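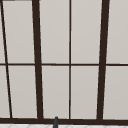 Part 3: Fitting the Petrauskas Fold-Over Clasp

Sunday, December 30, 2018

38 shares | 10 comments

If you've got your bracelet cleaned and laid out from Part 2, you're ready for the fiddly bit (my favorite!). I'm using the Zanura chain kit, and the steps are the same for the narrow one.

1. Lay the bracelet face down on a soft towel. Check that none of the links are twisted, and then check again — I've closed up plenty of twisted bracelets in my time.

2. Hold the end link with your flat pliers and open the jump ring sideways, pushing one end away from you. Don't pull it apart into an oval or it will never sit round again.

3. Slip on the clasp with the stamped number facing the towel. Mine says 1384. The older ones say 1851 and have a slightly fatter tongue, so they need the 8 mm ring.

4. Twist the ring back until the ends click past each other, then ease them level.

Note: The Fuladik pliers that come in the kit have little teeth. I wrap the jaws in two layers of masking tape and change it when it gets ragged.

5. Do the other end the same way, then fold the clasp shut with your thumb. It should snap with a bit of a push.

CAUTION: Never squeeze the clasp shut with pliers. The hinge pin is soft and I have bent more of them than I'd like to admit.

6. Open and close it 10 times. If it feels loose, lift the tongue a hair with a fingernail and try again.

Spare rings come in the small Zustport packet, taped under the lid of the box. Part 4 is safety chains.

2 comments | Share this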